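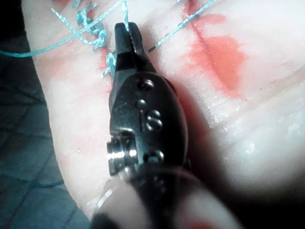

Home Features Travel Food Letters Archive

The town that lives from thread

Thu 8 March

Print this article | E-mail this article

When you arrive in Gernton by train, the first building you see is the old mill, and the second is the new mill, which stands behind it and is also old. The town has 2,717 inhabitants. I grew up in a country where thread was something your grandmother kept in a biscuit tin, and I had never asked myself where it was made. I came in January to ask, and I stayed nine days.

Thread begins as a noise. In the twisting hall of Bustex, the bigger of the two companies still working here, the noise is so even that after some minutes you stop hearing it and only feel it in your teeth. The fibers come in on cones the size of a small child. They are pulled, twisted to the left, then several of them together are twisted to the right. The two twists hold each other in place. A woman at the end of the row showed me this with her own hair, very patiently, and then with mine.

For most of its history the town made sewing cotton. My landlady still has the color cards at home, 317 shades, each with a small loop of thread glued beside its name. There are eleven grays. She worked in the dye house before her marriage and can tell them apart by lamp light, and she was a little disappointed that I could not.

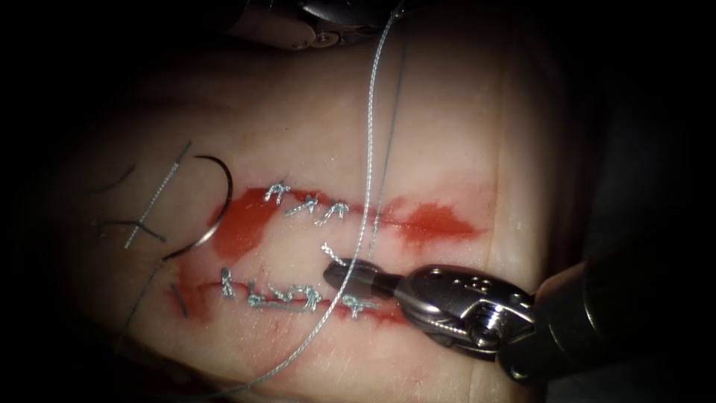 The cotton business became small in the years when people stopped repairing clothes. A dress was cheaper than the hour needed to mend it. The dye house was closed, then the school of weaving, then the second bakery, and the young people took the train to Jenden and did not always take it back. What stayed was work in which the thread must not fail: thread for sails, for parachutes, for books, for shoes, for closing wounds.

I asked many people in Gernton what makes a good thread, and I received many answers. The bookbinder on the market square wants it a little dry, so that the knot bites. She pulls a length between her thumbs and listens to it. The shoemaker wants wax, and he puts it on himself, because he doesn't trust the wax of others. At the hospital in Jenden, where I spent one afternoon, a surgeon told me that she likes a braid for the way it lies down after the knot, but that it drags in the tissue, and that a smooth single strand has the opposite character. Her students make knots on the arms of chairs, on door handles, on the laces of their own shoes during lectures. 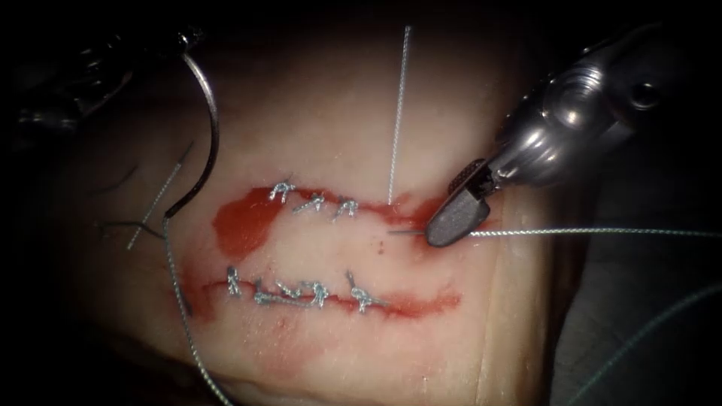
Erraji, the smaller company, has only 90 workers and makes braid. Here the machines are round, and the bobbins run around each other on a track like dancers who change partners. I could have watched this for a whole day. One machine needs half a morning to fill a spool which I could hide in my hand.

The oldest machine in the hall has been running since before the war, with a break of two winters. Its parts are no longer sold, so they are made in a shed across the yard by a man who measures with his fingernail before he measures with the instrument. He let me try. My fingernail, it seems, is not educated. 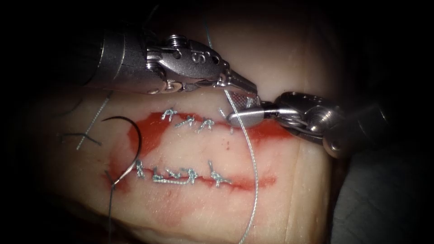 Two cuts in a practice pad, each partly closed with silvery-blue suture.

On my last Sunday I went to the thread museum, two rooms above the post office. In the first room there are labels, 2,422 of them, with elephants, anchors, queens and trains. A label was important, I learned, in markets where the buyer could not read. People asked for the elephant. In the second room there is a table with needles and cotton, and anyone may sit down and sew on a button. The buttons are cut off again every evening.

I sat there next to a boy of perhaps seven years. He made his stitches very large and pulled each one with his whole arm. When the thread broke he looked at the end of it for a long time, then he licked it and started again - the same way my grandmother did, with the same face.

The museum is open from Wednesday to Sunday. The train from Jenden needs 40 minutes, and it is better to sit on the left side for the river.

Print this article | E-mail this article

Contact us | Copyright, all rights reserved | Back to top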